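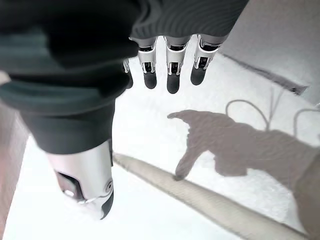

OK, I finally sat down with my trading journal this weekend and I have to talk about position sizing, because I got way more out of it than I expected!

Three years of entries. 1271 trades. (Yes, I log the tiny ones too. Yes, my spreadsheet groans when I open it.)

I went in wanting to learn which setups make me money. Breakouts, pullbacks, the usual. And the answer was kind of a shrug, they're all pretty close together. What jumped out was how big I went on each one.

My losing trades were bigger than my winning trades. Not by a lot, but on average I had more money on the ones that went wrong. I stared at that column for a good long while.

Then I sorted by "size compared with the trade before it" and there it was. After a loss, I size up. Nearly every time. I would have sworn to you that I don't do that!!

I never felt angry or reckless doing it, either. My notes from those trades are so calm. "Strong setup, worth a bit extra." I wrote that one word for word on three different days, all of them right after a red trade, haha.

So, new rule. Size gets set before the open and written on a sticky note, same dollar risk on every trade that day. For now that's $200 and it doesn't move until the month is over.

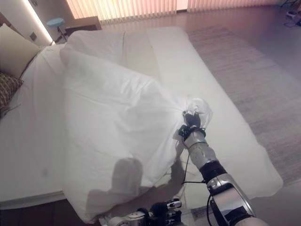
Duvet edge, mid-grab.

Credit where it's due, the sorting trick came from Rónán Mulcahy, who posted his own version in the Grillcombe chat back in March. He sorts by time of day as well. I tried that next and my last hour of trading is a swamp, but that's a whole other thread.

If you want to try it, you need very little: entry, exit, stop, size, and one extra column that divides this trade's size by the last one's. Anything over 1 right after a loss gets a color. Mine's orange. There is so much orange.

One thing to watch for, if your stops are different widths then share count will fool you. Use dollars at risk. I did it with shares first and had to redo the whole thing (Monday night, gone, but I was having fun by then).

I've been on the flat size for a few weeks now. Too early to say anything about results and I'm not going to pretend otherwise. But wow, the trades feel different! A loss is just the same loss as the last one. I close it, log it, and go make coffee.

Next up I want to look at what I do after a big WIN. I have a bad feeling about that column. Will report back.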